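Syafiqah Hidayat puts the kettle on before she'll talk about anything, and by the time the tea is poured she has already told me about the bus, the neighbour's lemon tree and the colour her mother painted the front room when she was nine.

It was her mother who taught her to sew, on a machine that weighed more than she did. "I wasn't allowed to touch the pedal for the first year," she says, laughing. "I did pins. I was very, very good at pins."

These days she runs Kusuma, a little alterations and dressmaking shop, and takes a beginners' class every Wednesday at seven in the evening. She started with three students, two of them cousins, and the waiting list now has 101 names on it, a number that clearly delights and worries her in equal measure.

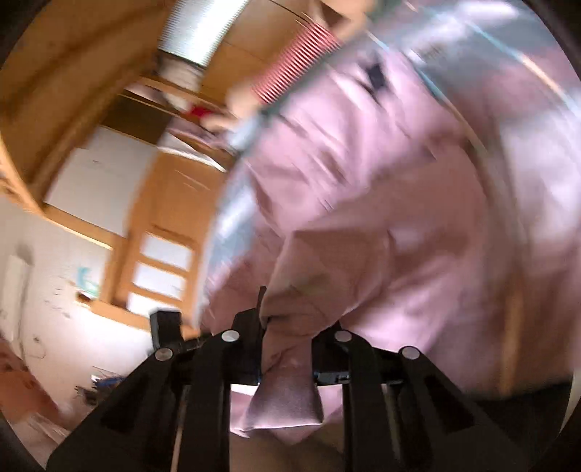 Pale pink fabric, a colour Syafiqah says she could happily sew all year.

She is fussy about cloth and makes no apology for it. Everything gets washed before it's cut, even when a customer is in a hurry, and she'd sooner lose the job than skip it. "People bring me a dress that's shrunk in the lining and they think they've put on weight," she says. "I tell them, love, it's the dress!"

I ask whether she ever thinks of slowing down. She looks over at the ironing board for a while, then offers me another biscuit. "September, maybe," she says. "My sister wants me to come and stay. But she's got curtains that need doing, so I don't think it'll be much of a rest."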